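Getting Stains and Smells Out of Team Jerseys

I've been washing other people's sports shirts for so long that my own clothes feel like an afterthought. We had 281 items through the laundry room last season, counting socks as pairs, and I've ruined enough of them to have opinions.

First off, get them out of the bag. I know you're tired after a game and the couch is calling, but a jersey balled up in a gym bag overnight will smell in a way that one wash won't touch. Hang it over a door, a chair, the shower rail, anything. If you really can't wash it till the next day, at least let the air get at it.

Turn it inside out before it goes in. The sweat is on the inside anyway, and the numbers and letters won't rub on zippers and the drum. I used to skip this and then wonder why the printing was cracking on everybody's favorite shirt!

For grass stains I use plain white vinegar and water, half and half, dabbed on with an old toothbrush and left for 20 minutes. Mud is different – let it dry all the way and knock it off outside before you put any water near it. Blood gets cold water, always cold. I once ran a goalkeeper's shirt through hot because I wasn't paying attention and that brown mark is still there.

Red is the one that scares people, and fair enough. Wash red with red the first few times, in cold, and don't leave it sitting in the machine when the cycle's done. White stripes and panels on a red shirt are what go pink first, usually while the whole thing is lying in a wet heap and you've gone off to make dinner (guilty). I throw in a color catcher sheet for the first couple of washes and look at it after. If it comes out pale, you can relax a bit.

No fabric softener. It coats the stretchy stuff and locks the smell in, and then you're using more detergent to chase it, and that doesn't rinse out either. Less soap than you think, an extra rinse, done.

Get a basket with holes in the sides. Solid tubs look neat but damp shirts go musty in them fast.
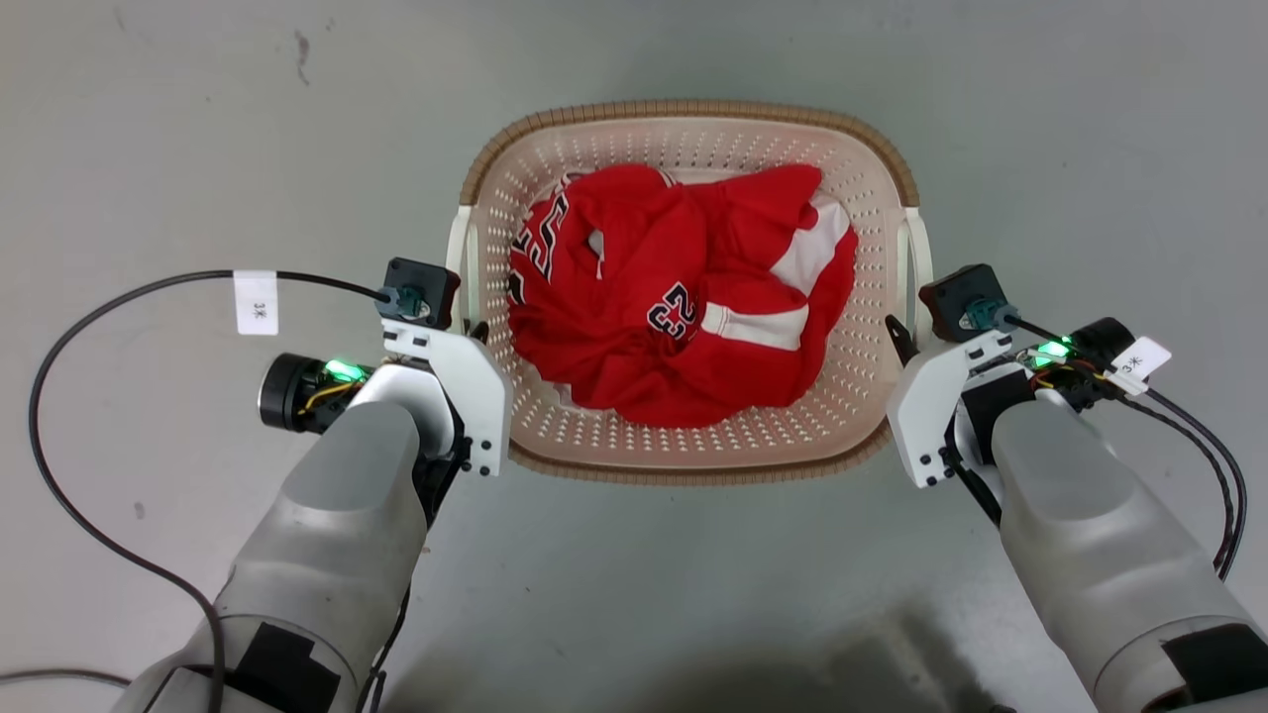

Chisholm Recreation Club – Kit and Laundry

The red 23 is in the pink basket with the brown trim, and I'd do a shirt like that on its own or with other reds, never with the white socks. Shake it out before loading so the sleeves aren't twisted up inside, and check the white bands for marks while you've got it flat.

Drying – hang it, by the hem if you can, out of direct sun. The dryer will lift the numbers sooner or later, even on low. Mine take about 8 hours indoors with a window cracked. Fold with the number on the inside and don't iron over it!

Last updated Jan 17, 2021

Comments

Prasert Jitpraphai
The vinegar worked on my son's baseball pants too. I needed two goes at the knees.

pinov17
What about shirts that already smell after washing? Mine are fine until I warm up in them and then whew.

Stultetti
@pinov17 soak in cold water with a scoop of baking soda overnight, then wash with hardly any detergent. Fixed mine back in September.

Related tips
Cleaning shin guards without a dishwasher
Muddy cleats and what to stuff them with
How to wash a ball cap and keep its shape
Sorting the lost sock box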